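Open day at the Wudano workshop: your questions

Last updated 08/02/2021

I've had so many messages since we put the March open day on the site that I thought I'd answer them all in one go. I look after the visits at Wudano, so if something is missing, blame me and drop me a line!

Do I need to book?

Yes please. We take 24 people per session and there are three sessions, so 72 places in all. Booking is free and you can do it from the Visits page. If the session you want is full, put yourself on the waiting list - people drop out all the time in the last week.

Where are you, exactly?

Unit 4 on the Solheim estate, the long building behind the tile shop. Sat navs like to send you to the back gate, which is locked. Carry on past it and turn in by the bus shelter. There's parking out front, and the bus stops 400 metres from the door.

What will I see?

Two arms. Lida is the big one and spends her day stacking crates (I know, I call her "she", everybody here does). Pralico is our packing and unpacking bench, with a smaller arm that works on ordinary boxed goods. Each demo lasts twenty minutes or so and then we stop for questions. You're welcome to watch both, or to stay put at the one you like and watch it twice.

Can I have a go?

On Pralico, yes. You steer the arm by hand with one of us next to you, and it moves slowly enough that you'd have to try very hard to do anything silly. Lida stays behind her fence, sorry.

Is it all right for children?

Eight and over, with a grown-up. It can get loud near Lida, so we keep a basket of ear defenders by the door. Flat shoes for everyone, please, and long hair tied back if you want a turn at the bench.

What sort of jobs does the small arm do?

Everyday stuff, the kind you'd do without thinking. Opening cartons, taking out a charger, putting the leaflet back flat, closing the lid. I used to think the heavy lifting would be the hard part of this work, but cables are far worse! They bend wherever they fancy and no two bundles lie the same way, and a cardboard flap has a mind of its own too.

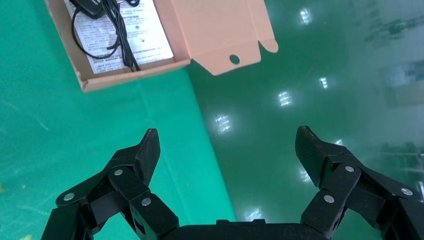 At the bench: both fingers open, with a power adapter and its cable lying on the instruction sheet in the box.

How many boxes have you got through?

1768 on the bench log when I looked this morning. That includes the ones we had to do again, and I'm not telling you how many those were.

May I take photos?

Of the arms, as many as you like. Please ask before you photograph other visitors, and no flash near the benches.

Is there anything to eat?

Tea, coffee and squash, plus biscuits until they run out. The café by the estate entrance does a good bacon roll if you come for the morning session.

What if I can't make it?

We're hoping to run another one later in the year. Tick the box at the bottom of the Visits page and I'll email you when there's a date.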